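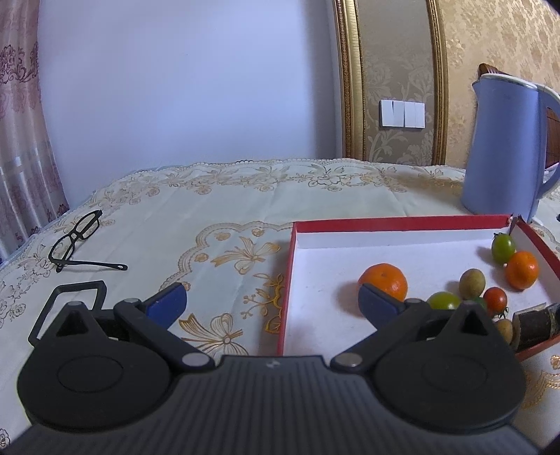

5 Failure analysis: lifting before the fingers have closed

The policy trained on the full set of 574 demonstrations did well in simulation replay and badly on the arm. In the first block of 400 trials at Rumton, the most common failure was the same each time. The arm moved to the fruit, placed the fingers on either side of it, and began to rise while they were still closing. Small fruit was left on the table. Larger fruit was sometimes caught by its upper half, carried a short way and dropped. This section describes how the fault was found, what caused it and what was changed. It also covers one event during testing that we treat as a safety matter.

5.1 What was seen on the arm

We sorted the failed trials by hand from the side-view video. Two of the authors did this separately and then compared their lists. They disagreed mainly over trials in which the fruit rolled before contact, and those were kept in a group of their own. More than half of the remaining failures were early lifts.

Early lifts were not spread evenly over objects. They were most common with round, smooth fruit that sits low, such as cherry tomatoes and small mandarins. Large mandarins gave fewer outright failures, but the grasp was often poor: the finger pads met the peel above the widest part and squeezed it downwards. With long objects lying flat, the early lift did little harm, as the fingers had a short distance to travel. This misled us for a while. We first thought the problem was one of shape, and Rocío Cuautle spent most of January on a new loss weighting for small round objects. It made no difference to the early lifts and was dropped.

The speed of the arm did matter. When the arm was run at half speed, early lifts nearly disappeared, and at normal speed they came back. We took this at first as a sign that the gripper motor was too slow. The motor was tested on its own and closed within its stated time at every width we tried.

5.2 Tracing the fault to the recordings

The policy was doing what its training data told it to do. Each demonstration holds two streams, the wrist video and the finger width, and the pose of the gripper is worked out from the video. In a correct recording, the width begins to fall in the same video frame in which the fingers can be seen to move. In many of ours, it began to fall well after that. The fingers were closed on the fruit in the video, and the hand had started to lift, while the width value still said open.

Serena Martinelli found this by drawing the width as a bar across the bottom of the wrist video and playing it back slowly. Once the bar was there, the delay was plain to anyone watching. In the affected recordings it was 300 milliseconds. It did not grow or shrink within a recording, which ruled out a drifting clock.

The delay came from the recording software, Plullska. The hand-held device sends its width readings over a cable to a small buffer, and Plullska stamps each reading with the time at which it leaves the buffer. If the cable connection is lost for a moment and comes back, the buffer is not emptied. Old readings stay at the front of the queue, and every later reading waits behind them until the program is restarted. The video is not affected, as it uses its own clock. No warning is shown, and the file that comes out is complete and passes all the checks we had at the time.

We could bring the fault about at will by pulling the cable part of the way out and pushing it back during a session. It also happened without any deliberate pull when the operator turned the device far enough for the cable to catch on the edge of the table. The strain relief on one of our devices was worn, and most of the affected recordings were made with that one.

5.3 Why the fault got past us

The setting in which people record has some bearing on this. Demonstrations for the fruit set were made at ordinary tables in homes, with whatever cloth, boxes and kitchen things were on them. Figure 4 gives an idea of the working space. Operators watch the fruit and the fingers, and the screen on the device when they need to check the view.

Figure 4. Fruit grasping at a table with hand-held grippers. A large mandarin is held between the two blue-padded fingers. On the left, a hand holds a second device, with its display screen and cable.

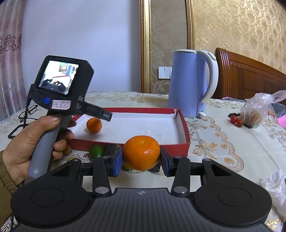
Could an operator have noticed the delay while recording?

Only by chance. The screen in our version of the software showed the live view without the width value, and a lag of this size cannot be felt in the handle, as the fingers are moved directly by the operator's hand.

Our checks after recording were no better placed to catch it. They tested whether both streams were present, whether they had the expected length and whether the width stayed within the range the linkage can reach. A delayed stream meets all of these. We had also looked at plots of the width over time for a sample of files, and they looked normal, with a clean fall and a clean rise for each grasp. A plot of one stream alone says nothing about its timing against the other.

There was one earlier sign. Angus Lockyer had written in the session notes that replayed grasps "look a bit soft at the start". The remark was read as a comment on the finger pads, which had just been replaced, and was not followed up.

5.4 A safety event during testing

During the first block of trials, Nuanchan Ongart reached in to take away a tomato that had been left on the table after an early lift. The arm had risen and the trial looked finished. The policy, however, was still running. Its width command reached the closed value with nothing between the fingers, the policy treated this as a missed grasp, and the arm came down for a second attempt while her hand was near the fruit. She drew back and pressed the stop button. The fingers did not touch her, and the arm halted above the table.

The delayed labels made this more likely in two ways. They left far more fruit on the table than we had planned for, so people reached in more often, and they made a trial look finished when it was not. They were not the only cause. Our procedure allowed a person to reach in once the arm was above a set height, and it relied on that person judging that the trial had ended. We think this rule was wrong whatever the state of the data. A policy that may try again has no height at which it can be assumed to be done.

After the event we stopped all trials until three changes were in place. A lamp beside the arm now shows whether the policy has control. The person resetting the table holds a key switch in the off position while reaching in, and the arm brakes stay on for as long as it is held. Second attempts are started only by the person at the desk, who says aloud that a new attempt is about to begin. The last of these slows the work noticeably - we have kept it all the same.

5.5 Repair and second block of trials

We considered shifting the width stream in the affected files by the measured delay. This works when the whole recording is late by the same amount, but in some files the cable had been disturbed part of the way through, and the point at which the delay began had to be found by eye. Eugénie Barbier did this for a small batch and found it slow, with the result depending too much on the person doing it. We therefore shifted only the files in which the delay was present from the first grasp to the last. Files with a change in the middle were left out of training and are marked as such in the released set.

Plullska was changed so that the buffer is emptied whenever the connection comes back, and readings are now stamped on the device itself. The width is drawn over the live view. At the start of every session the operator opens and closes the fingers three times in front of the camera, and a short script, Fakden, compares the movement of the finger pads in the video with the width stream. A session that fails this check cannot be uploaded. The worn strain relief was replaced, and the cable is now clipped along the housing so that a pull is taken up before it reaches the connector.

The policy was then trained again from the start with the same settings, and a second block of 400 trials was run on the same arm, at normal speed and with the same kinds of fruit. Early lifts were rare. The few that remained were looked at one by one, and in each case the fruit had been partly hidden by the rim of a box. Grasps on large mandarins moved down to the widest part of the fruit. Failures caused by rolling before contact were as common as before, as we would expect, and they are now the largest group.

Two points limit what can be said from this comparison. The second training set was slightly smaller, as some files had been left out, and the key switch procedure changed how the fruit was set out between trials, since the person resetting the table took more time over it. We do not think either accounts for the fall in early lifts, but we did not run the old policy again under the new procedure. After the event described in 5.4, we were not willing to.

5.6 Other recordings made with the same software

The Tamihana set, recorded with the same devices before the software was changed, was checked with a version of the script that uses the first grasp in each file in place of the opening and closing movements. It contains the same fault in a smaller share of its files. The task there is folding cloth, in which the hand pauses after closing, and this may be why the delay had never shown up as a failure on the arm. The corrected files have replaced the old ones, and the old ones are kept under a separate label for anyone who needs to repeat earlier results.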